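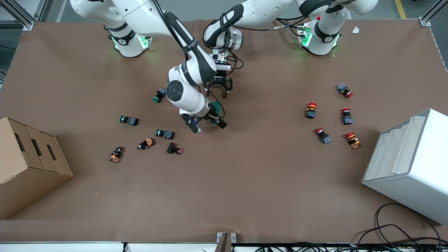
*Two arms over the work surface, with a green-capped push button in one gripper.*

The first thing Precious Ngubane did when she bought her old Jimberg wagon was turn the fan knob to 3 and listen. Nothing. She grinned, because a silent blower is one of the nicest faults a home mechanic can get!

Heater blowers in cars of this age are wonderfully simple. Power runs from the fuse through a relay to the motor, and a small block of resistors sets the lower speeds. If only the top speed works, the resistor block is the usual suspect – and you can often swap it with a single screwdriver (plus some patience under the glovebox).

Precious had no speeds at all, so she began at the fuse. Good. The relay clicked. Then she put a meter across the motor plug and found a healthy 12 volts going nowhere. The brushes had worn down to stubs after 178,000 miles.

Her friend Hacer Kırmızıgül had a spare motor from a scrapped Undero, and it fit with 3 screws and one very stubborn clip. They cleaned the ground point while they were in there, which I'd urge anyone to do – it's a five-minute job and a crusty ground can mimic all sorts of faults.

By February she was driving over the Holulden pass with warm feet and a clear windshield. Next on her list is the rear wiper, and she can't wait to get the trim off.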